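Stilla Handheld Gripper Set

The Stilla set records two-handed household tasks for robot learning. It comes as 2 matched grippers, one for each hand, each with its own camera mount. The operator squeezes and releases the jaws directly, and the recorder logs jaw opening and camera video on a shared clock. No robot is needed on site.

The linkage opens both arms evenly, so the jaw stays centered in the camera's view. Narrow tips let the operator take hold of an edge or corner of cloth without bunching it.

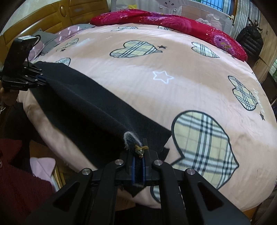

Fabric is the hardest material most teams record, and the pads wear fastest there. Change them after 80 hours of folding work. A pad change takes a small screwdriver and no recalibration.

Recordings export one file per episode. Our folding starter pack, put together by Hilde Van den Broek and Quang Nghiêm, has 2,563 episodes made in ordinary homes. It is included with every set.

In the box: left and right grippers, two cables, recorder, spare pads, charger.
Recorder battery: around 39 minutes per charge
Lead time: ask for current stock

Orders and repairs: Viorica Georgiev, Stilla parts desk
Page updated 5/18/24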